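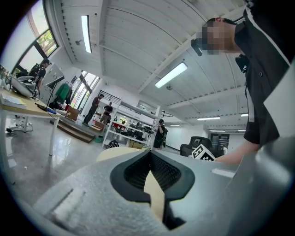
*Leaning in. Black shirt, white stripe down the side.*

## Getting to the Grosine cheese huts without a car?

**muddyboots_ottawa**

Hi all, planning a week in the hills in September, mostly to eat. Two of us, based in Filtell, no car (neither of us drives stick and the automatics were silly money). Really want to get up to Grosine for the cheese huts, the ones where you sit with the family and they bring out whatever's ready. Map says the village is at 1,155 metres and the bus only seems to go as far as Kedance. After that I can't find anything. Is it walkable from there? Is there a taxi? Also do we need to book the lunch or just turn up. And is it a full day or could we do Robles the same afternoon, there's a honey place there I've had my eye on. Not fussy eaters but my partner can't have walnuts. Thanks in advance, sorry if this has been asked, search is broken on my phone.

**tin_kettle**

Bus to Kedance yes, get the early one, 7:40 when we went. Walk up took us just under three hours, steep after the sawmill, no shade. Pretty tho. Wear real shoes. We just turned up and got fed.

**parsnip_and_rye**

Been twice, once on foot and once with a lift, so a bit of both.

You *can* walk it but I wouldn't do it before a big lunch. Signed path starts behind the church in Kedance. Don't follow the road - it's longer, and the milk trucks come round those bends like nothing else exists. The hill above the village is 1,467 m, so if you find yourself at a cross with a metal box on it you've gone right past and need to come back down. Ask me how I know.

For a lift, go into the bar by the bus stop and ask. There's a van that goes up mid-morning, cash, paid the driver at the top. No timetable that I ever saw. Coming back down is harder, sort it with the driver before he leaves.

Lunch: book. Turning up worked for the poster above but we got sent away from the first hut, they had a bus tour in. Tourist desk in Filtell will phone for you, they were lovely about it. Tell them about the walnuts then, not at the table. One hut puts walnuts in the bread and also on the fresh cheese, and theres a walnut liqueur that turns up at the end wether you want it or not.

What you get - fresh cheese still warm, an older one, soup, potatoes, something with plums. It goes on and on. Allow three hours.

Robles same day, no. It's the other side of the valley and the last bus leaves before you'd be done eating. Do it on its own, route 466 from Filtell, sit on the left. Honey place shuts for lunch, learned that one the hard way too.

**muddyboots_ottawa**

Brilliant, thank you both. Van up, walk down I think. Will get the desk to phone about the wallnuts.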